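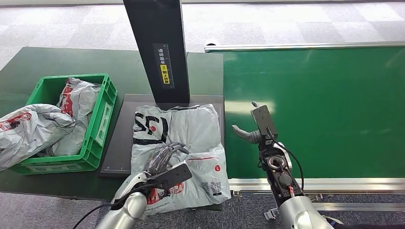 Chapter 6. Weighing and Receiving at the Packing Bench

The receiving bench is the point at which a parcel stops being a carrier's unit and becomes a stock unit. Three operations take place on it: identification, weighing and placement. Light goods in plastic mailer bags are identified from the printed label, which carries a barcode and a QR code and sits on the right side of the bag on the scale. A mailer of this type is wrinkled and puffed with air, so its outline says little about its contents, and weight is the more useful check. Bags waiting their turn or already recorded are held in a ribbed crate beside the scale, within reach of the operator.

6.1 Platform load

The bag must rest wholly on the platform. A corner that touches the bench or leans on the post transfers part of the load and lowers the reading. Small wrapped items shipped with a bag are weighed separately if they carry their own stock number. At the Durcombe depot, the tolerance between declared and measured weight is 25 grams for any parcel under 1000 grams. Parcels from 1000 to 2000 grams are checked against the Storkari table in Appendix B.

6.2 Lighting

Labels are read by eye when the scanner fails, and glossy film reflects overhead lamps. The bench should be set so that the operator does not face the glare.
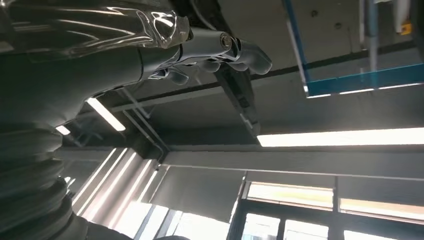 Figure 6.2. Ceiling with fluorescent fixtures above the window wall.

6.3 Woven sacks

Bulk goods arrive in woven polypropylene sacks. Empty sacks are kept for reuse and counted in at the end of the shift. Vidmar's procedure, adopted at Trarkis in July, holds any unmatched sack for 72 hours before release.
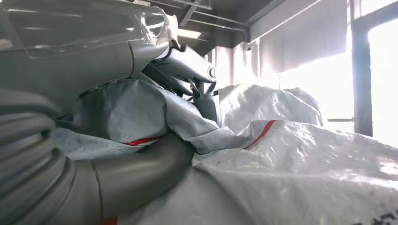 A sack is inspected at the seams first, then at the mouth. Broken tapes in the weave are marked on the outside. Sacks that pass are folded lengthwise and stacked by size. Exercises follow section 6.7.

25 shares | 3 comments

stojanovska_k: Is Appendix B in this upload? I only get to page 72.

V. Vidmar: It is in the second file.

benchhand: We use a tighter tolerance for small parcels. Otherwise the same method.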